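Set Up the Cell Before You Blame the Arm

Facilities that run manipulation work tend to treat the simulated cell as a drawing, something made once and left alone. At Stusteck we held that view until last year. I now believe a simulated cell deserves the same upkeep as a physical one, with a named keeper and a written log.

The Zendero cell shows why. It had been edited by two teams over 32 weeks. Base height, finger pads and contact settings had each been changed, and only a few of the changes were recorded. When grasps began to fail, staff spent nearly 100 hours adjusting the controller. The fault was a pad offset carried over from the earlier Vulletach model.

Our practice is now plain. Before any trial, the keeper checks the base mounting, closes the fingers on a simple part, and reviews the view from the gripper as well as the view of the arm. Both views matter — an offset that is hard to notice from the side can be obvious at the fingertips.

Some colleagues at Šimek object that this slows the work. It does, by a morning or so. I consider the cost fair, and would ask that it be written into every project plan. 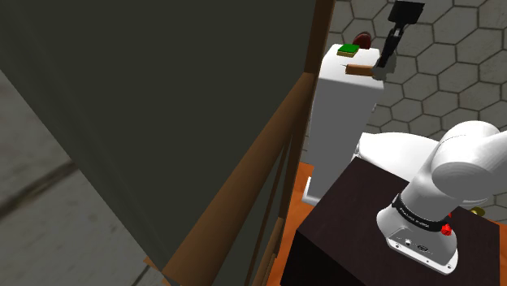
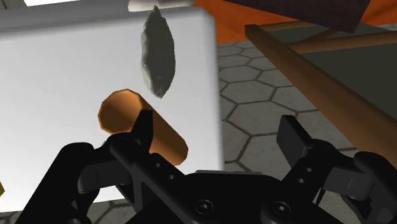 Simulated cell, two views: the gripper holding the end of a wooden rod (first) and an orange cylinder at the fingertips (second).

Amrit Bélanger, September 2023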